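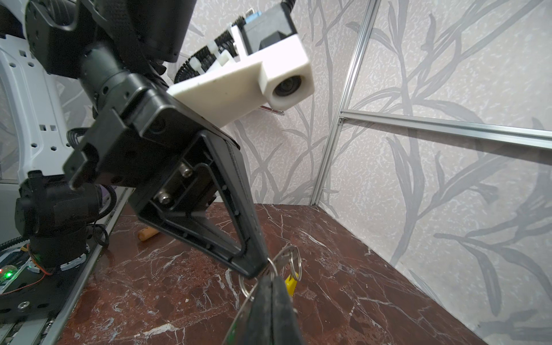
Ticket 1526
Category: Wall storage, small items
Product: Drirkex wire basket, white
Status: Resolved
Opened: Nov 26, 2023

Hello to everyone at Jellmont, and sorry in advance for the length of this, I do tend to go on. I bought the Drirkex basket from you as a home for keys and other bits that otherwise live all over the worktop. I'm very fond of it, but it won't stay level. Every time I drop my keys in, the front edge dips and the whole thing leans away from the wall, and by the end of the week it looks as if it's bowing to visitors.

It's a decent bunch of keys, I'll admit, on a split ring with a yellow plastic tag, and I weighed it on the kitchen scales at 200 grams. Surely a wire basket ought to manage that? I haven't used the screws that came with it. I've put it up with cable ties, as I'd only just finished papering (grey leaves, took me most of a bank holiday) and couldn't bear to make holes.

Reply from Jellmont support

Thank you for such a thorough message, and please don't apologise for the length, it saves us asking. The weight of your keys is well within what the basket can carry, so we don't think anything is wrong with the mesh. A basket tied only along its top edge will swing out at the bottom whenever something lands near the front. Could you let us know where the ties are, and send us a view of the whole corner?
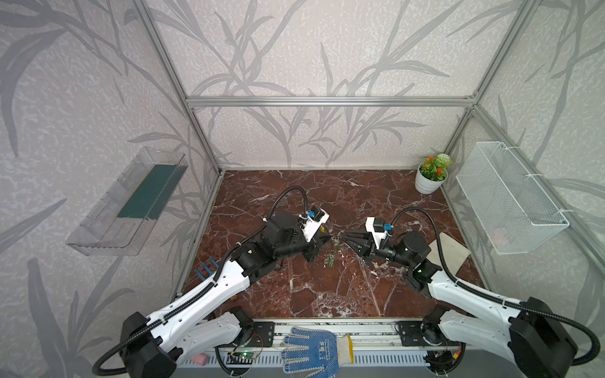 4 min read

Customer update

Right, I've had a proper look. The basket is on the right-hand wall, next to the little artificial plant in the round white pot, and it's fastened with cable ties, just as you guessed. I'd thought of adding some lower down but didn't want it looking like a parcel.

The Fjeld tray on the opposite wall, the clear one with the slanted front lip, hasn't moved since the day it went up. I keep a dark green strip in it so that things don't clatter. I did wonder whether I should give up and keep the keys in there, but it's on the wrong side for me, and I'd be reaching across every morning with a bag on my shoulder.

Reply from Jellmont support

We'd keep the keys where your hand naturally goes. Please try this before you buy anything else:

1. Empty the basket.
2. Snip the old ties and start again with new ones, one at each top corner, pulled snug.
3. Add one at each bottom corner before you tighten the top pair fully.
4. Trim the tails flush. They catch sleeves.
5. Leave it overnight, then put the keys in towards the back.

If it still leans, we can post you the 16 mm Prosten spacers, which sit behind the lower rail and hold it off the paper.

Customer update

Done last night with a cup of tea and the radio on. I overtightened one and had to cut it off again, so have plenty of spares to hand if you're doing the same! The bottom ties hardly show against the white wire. I gave the marble top a good wipe while I was at it, as you find all sorts of crumbs once you start moving things about.

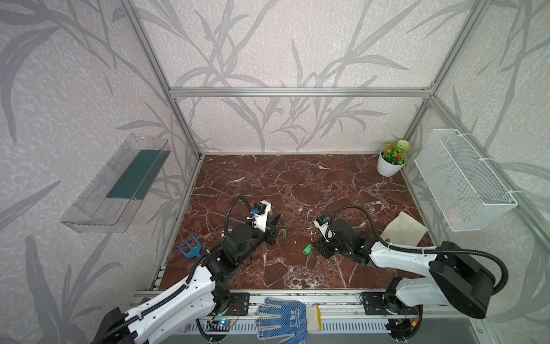
Can the basket go up on a papered wall without marking it?
It depends on the paper. Smooth, well-pasted paper usually copes, but the lower rail can rub where it touches, so fit spacers or a strip of felt behind it and check for wear now and then.

Customer update

A week on and it's still level, keys and all. I'd like the spacers anyway if the offer stands, as I can see a faint line starting on one of the leaves. There's no rush for them, January would be fine.

Support note: spacers added to the customer's next order, no charge. Ticket closed.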